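Moving the Savings Jar to a Real Account

May 20, 2018

I kept cash in a coffee can for years. When my landlord, Thanasis Karamanlidis, put the rent up in spring I counted the can and found $240, a lot of it in coins. My actual savings account at Totgate had $2634 in it and had barely moved since last July.

So I made a few changes. The first was a standing transfer of $17 every payday. I picked a small amount on purpose, so I wouldn't cancel it in a bad week. The second was groceries. I now shop at Zervas once a week with a list – no more stopping in on the way home. That alone saves me some 7 dollars a trip, mostly on bread and snacks I didn't need.

The third change was harder. I like buying small things for the apartment, and small things add up. I write each one down now and wait two weeks. Most of them I forget.
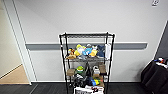
The waiting list is just a page in a notebook. Last month it had a lamp, a second kettle and a bath mat on it. I bought the bath mat.

Gøran Kvam left a comment on my last post asking if I track every purchase. I don't. I tried it with a spreadsheet and gave up before the month was over. I check the balance on payday and write that one number down – that's all the tracking I do.

Next time I'll go through the phone bill, which I still haven't sorted out.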